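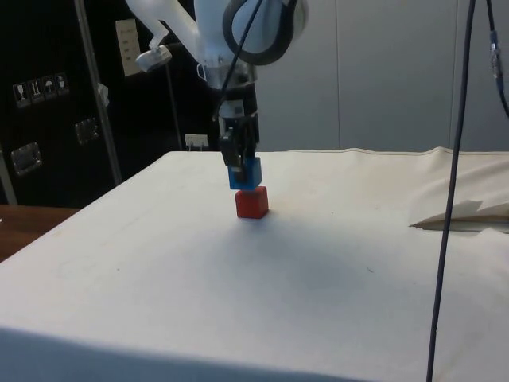

思っていたよりずっと静かなんですね、とズレマ・システルナスさんは受付に戻ってくるなり話してくれました。もっとガチャガチャと音のするものを想像していて、耳栓まで鞄に入れてきたのだそうです。

Gristdenの見学会が8月、サムビルの作業棟で開かれ、午前と午後の2回に分かれて、合わせて51人が足を運びました。昨年の見学会は36人でしたから、暑い盛りにもかかわらず、ずいぶんにぎやかになったものです。遠くマコリから朝いちばんのバスを乗り継いで来られたご家族もあり、10時の開場前にはもう玄関の日陰に列ができていました。

実演の題目は積み木でした。赤い立方体の上に青い立方体を重ねるという、言葉にすれば一行で済んでしまう作業です。ところが案内役のティン・ドアンさんの話を聞いていると、これがなかなか奥が深いのです。つかむ位置がほんの少しずれれば、置く位置もずれます。下ろすのが早すぎれば下の積み木を押してしまい、指を開く間合いが悪ければ、せっかくの青がついてきてしまいます。「うちの子どもが二歳のころに覚えたことを、私たちは大人が何人も集まって、毎日やっています」とドアンさんが笑うと、後ろのほうのお父さんたちが大きくうなずいていました。

午後の回では質問が途切れず、予定の時間を19分も過ぎてしまいました。つかむ力はどう決めるのか、積み木が柔らかかったらどうするのか、左利きのロボットはいるのか(これは小学生からの質問で、会場がいちばん沸いたところです)。エミリアノ・エレラさんがひとつひとつ、紙に絵を描きながら答えていたのが印象に残ります。その紙をもらって帰った子もいたようです。

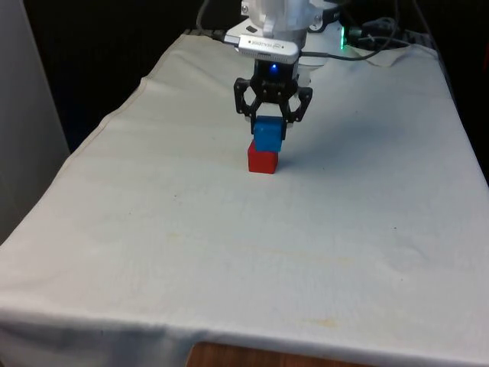 青い積み木を赤い積み木の上で挟むグリッパー=サムビルの作業棟で

見学のあとは隣の部屋で冷たい麦茶がふるまわれ、参加した人が手で積み木を重ねてみる机も用意されました。目をつぶって片手だけで、という決まりをつけると大人でも案外うまくいかず、ファイデル・ラゴスさんは三度続けて崩してしまい、「ロボットに弟子入りしたい」と頭をかいていました。

次回はトロンドゲートの会場で、冬に開く予定とのことです。定員は各回14人と今回より少なめになりますが、そのぶん近くでゆっくり見てもらえるようにしたい、とドアンさん。申し込みの受け付けは秋口から、Gristdenの窓口で始まります。小学生以下のお子さんは保護者の方とご一緒にどうぞ。駐車場は台数が限られますので、なるべくバスをお使いくださいとのことでした。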